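Search this site Enter keywords Search

How to Request a Hearing Aid Repair Through the Cinddale Loan Program

Families enrolled in the Cinddale Loan Program may have a child's hearing aids repaired at no charge during the loan period.
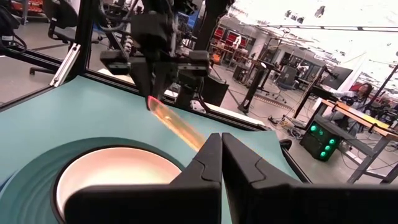
Before sending a device, replace the battery and clean the earmold. Wash the earmold in mild soapy water after detaching it from the aid – never place the aid itself in water. Let the mold dry overnight and test the sound again in the morning.

If the aid is still weak or silent, follow these steps.

1. Call the repair desk and give the child's name and the serial number printed inside the battery door. The desk will issue a repair number.

2. Remove the battery and place the aid in its hard case. Write the repair number on the repair slip and put the slip inside the case.

3. Take the case to your school audiologist or to the Cornum office. Packages are collected every Thursday. Items received after collection go out the following week.

4. Ask for a loaner if the child will be without sound in either ear. Loaners are set to the child's most recent hearing test, which must be no more than 6 months old.

Most repairs are returned within two weeks. Aids that cannot be repaired are replaced with a comparable model, and a fitting visit of 60 minutes is scheduled with the clinic.

Lost devices are handled separately. Parents should write to Marlene Camargo, Family Services, and include a short signed statement. A replacement fee of $70 applies to each lost aid – families unable to pay may ask for a waiver in the same letter.

Last updated: February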